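Skomon Cotton Laundry Bag, Large -- Review
Posted 27/02/2023 by Rhonda Cloutier

I bought two of these in November after the zipper went on my old hamper liner. We have no dryer in the building, so everything goes down three flights and over to the laundromat on Mansour Street. A bag has to be easy on the shoulder and has to survive being washed with the clothes.

The Skomon is plain unbleached cotton with a drawstring and one strap. It holds a full set of double bedding plus towels, or some 70 pieces if you are mostly doing socks and kids' shirts. The strap is sewn down with a box stitch at both ends and has not pulled yet. I had a Corkberg bag before the hamper and its strap went in the second month.

The drawstring is the weak part. It is thin, the plastic toggle slips when the bag is really full, and I ended up taking the toggle off and tying the cord by hand. A Rutex cord from the hardware store fits through the channel if you pin it to the old one and pull.

Shrinkage: it lost about an inch in height after the first hot wash and none after that. Lint is bad for two washes, so keep it away from dark clothes at first.
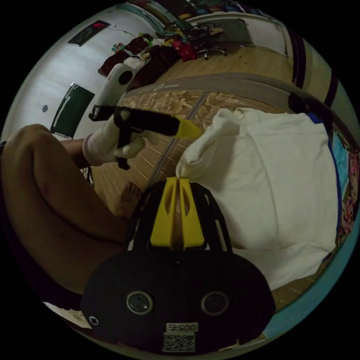
White cloth bag on the bed, next to the flowered blanket.

It does not stand up by itself when empty. If you want something to leave open in a corner, get a basket. For carrying, I would buy it again -- with a better cord.

Four out of five.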